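Stirnwood Reading Room
Progress report to the Werura Fund
21 February 2023
Prepared by Damilola Usman

Summary

The reading room is open, it is warm on most days, and people come. The grant period runs to August and we expect to finish inside it. We are over budget on the roof and under budget on everything we haven't bought yet.

You asked in your last letter for "fewer adjectives and more outcomes." I have done my best.

What the money was for

As a reminder, the award covered four things: making the old feed store in Stirnwood fit to sit in, stocking it, running an evening homework club, and lending books to people who can't get into town. The first of these was supposed to take a month. I would like to meet the person who wrote that, but I have checked the application and it was me.

The building

The roof no longer leaks over the children's shelves. It leaks a little over the office, where it bothers only me and the filing. The roofer came back twice at no charge and has promised a third visit, a promise I am treating as weather-dependent in every sense.

Heating is in. The thermostat was installed behind the large-print westerns, so for the first few weeks the room took its temperature from a shelf of cowboys. It has been moved.

We laid carpet in the main room instead of the vinyl we quoted for. The price was the same and the noise is much lower. The change request is attached, along with the second change request correcting the first.

The collection

We now have 700 books on the shelves. The original plan said 200, but word got around that we were taking donations, and Stirnwood turns out its attics with real conviction. We kept what people might want to read. The rest included a complete run of a tax newsletter and several copies of the same diet book, all in suspiciously good condition.

The catalog runs on Plullel, which the county library recommended. It does what we need once you stop trying to use the search box. Jaanus Vaher has written a two-page guide to it, the second page of which is mostly about the search box.

The homework club

The club is the part of this project that has gone better than I said it would. It meets after school, and 30 children are signed up. They do not all come at once, thank heaven. Attendance is strongest before tests and when it rains.

We budgeted eight dollars a session for snacks. This has been the most carefully watched line in the accounts, chiefly by the children. Fruit was offered and was received politely. Candy bars were offered and the sign-up sheet needed a second page. We have settled on a mix, and the younger ones have been told that a banana counts as a turn. 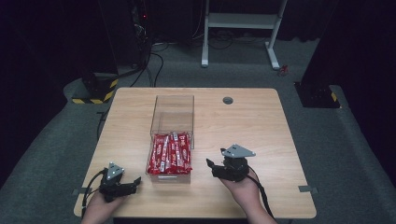
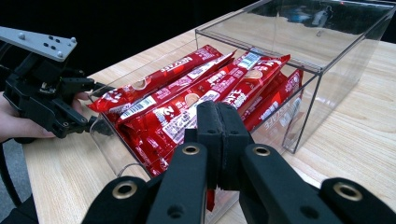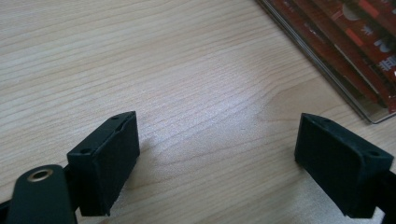
Books by bike and by car

Home lending started late. The plan called for a cargo bike, and we bought one, and it is a fine machine on level ground. Stirnwood has very little level ground. Jaanus did the first two rounds on it and then asked, in a thoughtful tone, whether the grant could be read as covering gasoline. Your office kindly said it could. The bike now serves the four streets at the bottom of the hill.

Borrowers on the rounds mostly want crime novels, the bloodier the better. One has asked us to stop sending anything "improving." We have made a note on her record.

Problems and changes

The roof took most of the contingency. We would like to move what is left of the signage line to cover it. People have found us without a sign so far, and the painted word FEED over the door has become a landmark in its own right.

The Org partnership described in the application did not happen. They changed directors, then changed offices, and our last two letters came back. I don't think anything was lost except the letters.

Opening hours are shorter than promised. We said six days and we manage five. I have one trained person on the desk besides myself, and he is also the one delivering the books.

Next steps

Before August we plan to get the third visit out of the roofer, train two more people for the desk and go back to six days. The adult reading group will start once we have agreed on a first book, a discussion now longer than most of the books proposed.

Receipts are in the enclosed folder. The one that appears to be for a ladder is for a ladder.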